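Comparison of Two Pad Profiles for a Hand-Held Gripper
Student project report, Kendstead Robotics Laboratory
Apr 14, 2023

1. Background

The Hasetti hand-held gripper is used in the laboratory to record manipulation tasks carried out by people, so that the recordings can later be replayed on an arm. The operator holds one unit in each hand and a camera on the unit looks out over the fingers. Most recordings made before this project were of table-top work. The project supervisor asked for a comparison of two pad profiles on larger household tasks, where the operator has to crouch, turn and keep hold of a long handle.

The two profiles are called Yu and Hesum, after the design files they came from. Yu is a flat pad with a shallow centre groove. Hesum is deeper and closes further round a tube. Both were printed in the same material and fitted to the same housing.

2. Test task

A canister vacuum cleaner was chosen as the main test object. The wand is long and smooth, the hose pulls on it from behind, and the canister has to be brought along as the operator moves. A pad that slips by a small amount will let the wand rotate, and the error at the floor end is then large.

Trials were carried out on the open floor of the laboratory. The work was divided between an operator, who wore the backpack and handled the wand, and an assistant, who stood nearby with a separate hand-held unit. The operator worked low to the floor for part of each trial.
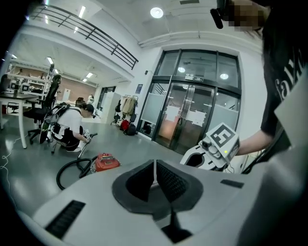

Each trial began with the wand at rest and ended when the marked strip of floor had been covered once. A trial was rejected if the operator let go of the wand, or if the fiducial marker on the second unit was lost from view for more than 2 seconds. Rejected trials were repeated later in the session and are counted separately in the log.

3. Results

136 trials were accepted and 35 were rejected. Most of the rejected trials were caused by lost markers and had no connection with the pads. The remainder were split between slipping of the wand and the hose catching on a chair base.

Yu was quicker to place on the wand. The operators were able to take hold without looking down, and the flat faces tolerated a poor approach angle. It was weaker once the hose was pulled tight. The wand turned in the grip and had to be corrected by the wrist, and these corrections are visible in the recorded paths as short reversals.

Hesum held the wand steadily in the same conditions. Its drawback was release — the deeper profile tended to stay seated on the tube and the operators opened the jaws further than necessary to clear it. On thin objects tried in February the same profile gave a poor grip, and those trials were abandoned.

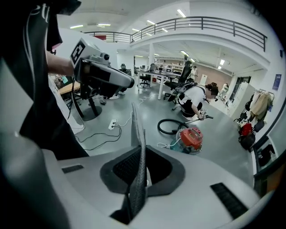
Figure 2. Operator at the vacuum cleaner, with a second hand-held unit at left.

4. Cables and marker tracking

Cable routing had more effect on the work than expected. The unit with its lead attached weighed 310 g more than the bare housing, and the lead pulled the front of the unit down when the arm was held out. Tying the lead to the forearm reduced this but limited rotation. The final arrangement left a short free loop below the unit.

Marker tracking was reliable while the operator faced the assistant. It failed most often when the operator turned away during a crouch. A second marker on the side face was tested briefly and recovered some of these cases, although the bracket worked loose and no figures are given for it.

5. Recommendations

Hesum should be used for tubes and handles of similar size to the wand. Yu should be kept for general table-top recording. A pad with the Hesum depth and a wider opening angle has been drawn but has not been printed. Power leads should be kept to the edge of the working area before further floor tasks are recorded, and the side marker bracket needs a second screw.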